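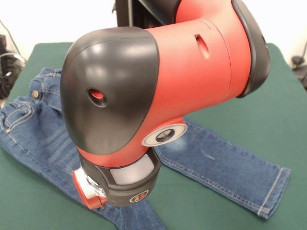
Von der Redaktion Emeck Haushalt
November 2025

Jeans richtig waschen, trocknen und flicken

Eine Jeans hält viele Jahre, wenn man sie in Ruhe lässt. Die meisten Hosen gehen an zu häufigem Waschen, zu viel Waschmittel und am Trockner kaputt, der Rest an der Schrittnaht. Die folgenden Hinweise gelten für feste Baumwolle und für Stoffe mit kleinem Elasthananteil. Rohdenim ohne Vorwäsche ist ein Thema für sich und bleibt hier außen vor.

Wie oft waschen?

Nach einem Tag im Büro gehört eine Jeans nicht in die Wäsche. Über Nacht auf einen Bügel ans offene Fenster hängen, das reicht in den meisten Fällen. Einzelne Flecken lassen sich mit einem feuchten Tuch und etwas Gallseife ausreiben. Vorher an der Innenseite des Saums testen, ob die Farbe hält. Bei Arbeit im Garten oder in der Werkstatt sieht die Sache anders aus, da wird gewaschen, sobald die Hose schmutzig ist.

Das Einfrieren gegen Gerüche, das immer wieder empfohlen wird, bringt wenig. Viele Bakterien überstehen die Kälte und sind nach dem Auftauen wieder da.

Vor dem Waschen

Taschen leeren, auch die kleine Münztasche. Ein vergessenes Papiertaschentuch verteilt sich in der ganzen Trommel. Knöpfe und Reißverschluss schließen, die Hose auf links drehen. Dunkle neue Jeans die ersten Male allein oder nur mit anderen dunklen Sachen waschen. Der Schuss Essig im ersten Waschgang soll die Farbe fixieren, bei Indigo ist davon aber kaum etwas zu merken. Gummidichtungen in der Maschine mögen Essig auf Dauer nicht, also lieber weglassen.

Waschgang

30 Grad genügen. Bei stark verschmutzten Hosen 40 Grad, soweit das Etikett es zulässt. Flüssiges Colorwaschmittel nehmen, kein Vollwaschmittel, denn das enthält in Pulverform meist Bleiche. Keinen Weichspüler, vor allem nicht bei Stretch. Die Trommel höchstens zu zwei Dritteln füllen, sonst entstehen helle Knickstreifen, die nicht mehr herausgehen. Schleudern mit 800 Umdrehungen.

Wer von Hand wäscht: Wanne mit lauwarmem Wasser füllen, einen Esslöffel Waschmittel auflösen, die Hose 34 Minuten einweichen und zwischendurch zweimal wenden. So steht es in unserem alten Merkblatt, eine halbe Stunde tut es auch. Danach klar spülen und ausdrücken, nicht wringen.

Trocknen

Die nasse Hose am Bund kräftig ausschlagen und die Nähte der Länge nach glatt ziehen. Dann am Bund aufhängen, weiter auf links, nicht in der prallen Sonne. Zwei Klammern an den Gürtelschlaufen hinterlassen keine Abdrücke im Stoff. Im Winter trocknet eine schwere Jeans in der Wohnung gut einen ganzen Tag, an den Taschenbeuteln auch länger. Nicht direkt auf den Heizkörper legen — der Stoff wird bretthart und die Lederetikette am Bund bekommt Risse.

Löcher und dünne Stellen

Zuerst wird der Stoff im Schritt dünn. Wer das rechtzeitig merkt, hat wenig Arbeit. Hose gegen das Licht halten: Wo weiße Querfäden durchscheinen, gehört ein Flicken dahinter.

Man braucht ein Stück dünnen Denim oder festen Baumwollstoff, Vlieseline zum Aufbügeln und Garn in zwei Blautönen. Wir nehmen das Stopfgarn von Lalura, 12 Meter auf dem Kärtchen, das reicht für mehrere Hosen. Jedes andere Baumwollgarn geht genauso.

Den Flicken ringsum zwei Zentimeter größer zuschneiden als die dünne Stelle und die Ecken abrunden. Von links aufbügeln, abkühlen lassen. Dann mit der Maschine in engen Reihen vor und zurück nähen, immer in Richtung der Längsfäden. Jeansnadel Stärke 90 oder 100 verwenden. Die Reihen dürfen ungleich lang sein, dann reißt der Stoff nicht an einer geraden Kante neu ein.

Über dicken Kappnähten das Handrad von Hand drehen. Hilfreich ist ein gefaltetes Stück Pappe hinter dem Nähfuß, damit er waagerecht aufliegt.

Kürzen mit Originalsaum

Gewünschte Länge anziehen, Schuhe dazu, und am Saum umschlagen. Vom alten Saum bis zum Umbruch messen, den Betrag halbieren und den Stoff so weit nach außen klappen. Dabei den Saum selbst nicht mitmessen. Dicht unterhalb der alten Steppnaht rundum nähen, den Überschuss auf einen Zentimeter zurückschneiden, versäubern und nach innen bügeln. Vorher die Hose einmal waschen, neue Ware läuft oft noch ein.

Knopf ausgerissen

Jeansknöpfe zum Einschlagen gibt es im Kurzwarenladen. Das Loch von links mit einem Stück Köperband unterlegen, Stift durchstecken, Knopf aufsetzen und auf einer harten Unterlage mit dem Gummihammer einschlagen. Zwei feste Schläge reichen.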